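How to trim a phone video for posting without ruining it

By Shirley Ashworth
25 Nov 2018
17 shares | 2 comments

You've filmed something on your phone. It's far too long, the good bit is in the middle and your thumb is in the first part. Short video apps want up to 17 seconds, and they aren't going to negotiate.

I'm using Turkero for this, as it's free and only asks me to rate it twice a day. Most other editors put the same buttons in slightly different places, to keep us humble.

1. Make a copy. In your gallery, open the video, tap the three dots and choose Duplicate. I skipped this once and lost my nephew's entire school play, apart from a sheep.

2. Open the copy in Turkero and tap New Project. It'll offer you a template with hearts on it. Decline.

3. Watch the clip all the way through with the sound off. If you get bored, make a note of when. Your viewers will be gone well before that.

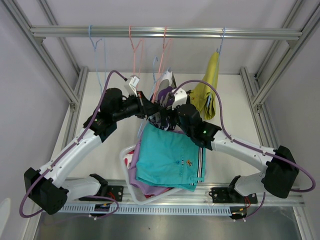 Hangers on the rail and a mustard-yellow garment on the blue one.

4. Drag the left handle to just before something happens. A breath before is enough. People don't need the walk from the car park.

5. Drag the right handle to just after it finishes. If you come in slightly over the limit, take the extra off the end first and see if you miss it.

6. Tap the speaker icon and turn the original sound down, unless somebody is saying something worth hearing. Wind isn't.

7. Choose a cover. The app picks the very first moment of the clip by default, usually the worst one, so slide along until you find something clear. 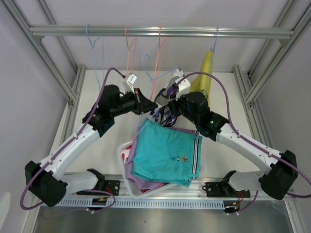
Light blue hanger between the two grippers.

8. Tap Export and pick the middle quality setting. The highest one takes ages, and the app you're posting to will squash it anyway.

9. Check the saved file before you upload. Turkero sticks a watermark on the end unless you untick the box, which lives under Settings, then More, then More again.

Once it's posted, put the phone in a drawer for an hour. Refreshing doesn't help, and I've tested this thoroughly.

In December I'll have a go at captions, including how to stop the app spelling Otthorpe as "otter pop".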